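Accueil | Projets | Atelier | Robots | Forum | Contact

Contrôle avant mise sous tension — bras Plullar, atelier partagé de Landeg
Publié en décembre par l'équipe atelier
11 commentaires — 10 partages

Fait vite, dimanche soir. À reprendre au propre.

1. Arrêt d'urgence : OK. Coupe bien l'alim moteurs, pas la carte. Normal.
2. Embase : fixée, quatre boulons. Resserrer après la première heure.
3. Butées axe 2 : À REVOIR. Celle de gauche a du jeu.
4. Faisceau : gaine trop courte au coude. Ça frotte. Refaire avant essai.
5. Alim Vendatthorpe : tension OK, ventilo bruyant. Etiquette 2811 recopiée dans le cahier.
6. Capots : pas montés. Visserie en cours de mise en sachets, vis, écrous clips et passe-fils ou capuchons gris ensemble. Fermer chaque sachet avant de le poser sur la pile.
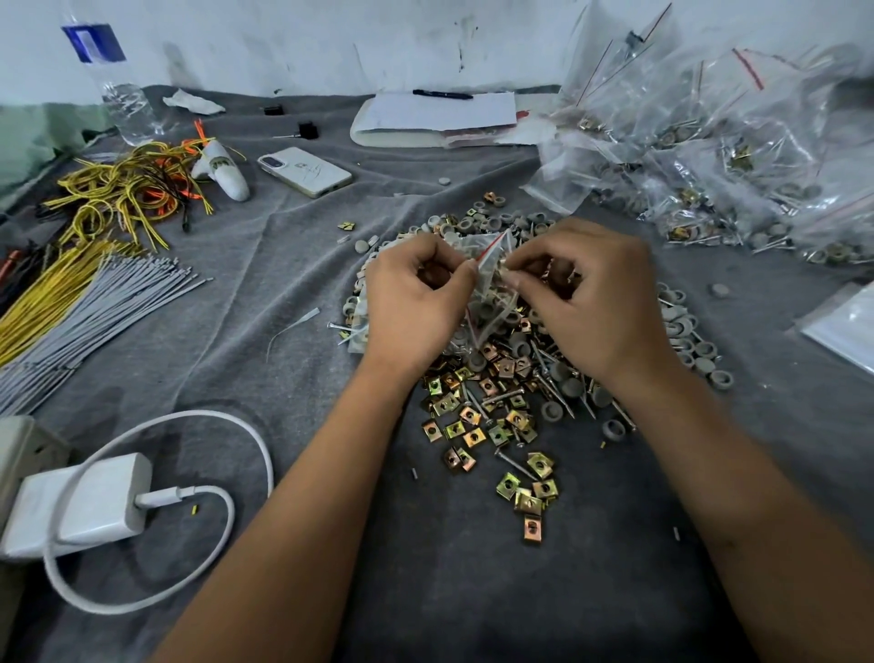 À quelle vitesse faire le premier essai ? Jusqu'à 10 % du maximum, à vide, une main sur l'arrêt d'urgence.

7. Table : boissons et chargeurs loin du bras avant tout essai. Déja dit le mois dernier.
8. Logiciel Cutovgate : limites d'axes chargées, sauf axe 4. Bloquant.
9. Zone au sol : ruban posé côté porte, manque côté fenêtre.
10. Extincteur : présent, accessible. OK.

Commentaires
— Point 3 : cale imprimée trop molle, en refaire une en alu.
— Point 4 : il reste de la gaine dans le bac du fond, prendre la large.
— Point 8 : ne pas lancer le cycle de 1000 mouvements tant que c'est pas réglé.

Résultat : NON VALIDÉ. Pas de mise sous tension moteurs avant 3, 4, 6 et 8.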